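Home / Shop / Field Equipment / Tackle & Contact

Brevis Junior Tackle Bag, 45 in

In stock. Ships from our Custitz warehouse, usually next working day. Order before noon if you need it for the weekend.

Entry level tackle bag for school and club rugby. Sized for ages 8 to 12, fine for first-year middle school too. Foam core, heavy vinyl cover, double stitched at the base where the old one used to split. Two carry handles on the side, one on top. Stands up on its own on grass. On a gym floor, less so, get somebody to hold it.

New for this season: the cover zips off. Lots of you asked. Zipper is at the bottom under a flap so nobody lands on it.

Specs
Height: 45 in
Diameter: 16 in
Cover: vinyl, blue or red
Core: single piece foam
Fill weight: see size chart, being updated

Pairs with the Brevis hit shield (sold seperately) and the Zoëga touch belts if you run touch and contact groups in the same session.
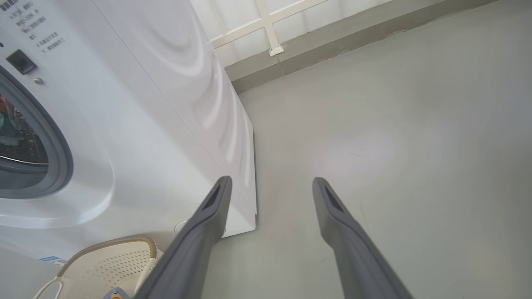 Team packs. Most schools buy the pack, works out cheaper than adding items one by one. The Nelell Starter Pack has four tackle bags, six hit shields, a set of cones and 80 touch belts in two colors. Price is $1,230 plus shipping. No substitutions at that price, sorry. If you want all red bags put it in the order notes and we'll do it if we have them.

Size 3 and size 4 balls are not in the pack. Used to be. Order those from the balls page.

Care
Wipe down with a damp cloth, mild soap. Stand upright to dry. Don't leave out in the sun all week, the blue fades. Keep the zipper free of grit, old toothbrush works. Do not drag by the top handle when the bag is wet, that is what the side handles are for.

Replacement covers: yes, for the September batch onward. Older bags have a different base and the new cover will not fit. Check the label inside the flap, if there's no flap it's an old one.

Shipping and returns
Bags ship one to a box, so a pack may show up over two or three days. Thats normal. Returns within 45 days if unused, in the original box. Bulky items, so return freight is yours unless we sent the wrong thing. Freight quote for schools outside the lower 48, email first please, the cart gets it wrong.

Purchase orders OK from schools and districts. Send the PO with a delivery contact and a phone number that someone picks up.

Page updated October 24, 2022

Related: Brevis Hit Shield / Zoëga Touch Belts / Kicking Tees / Mesh Ball Carriers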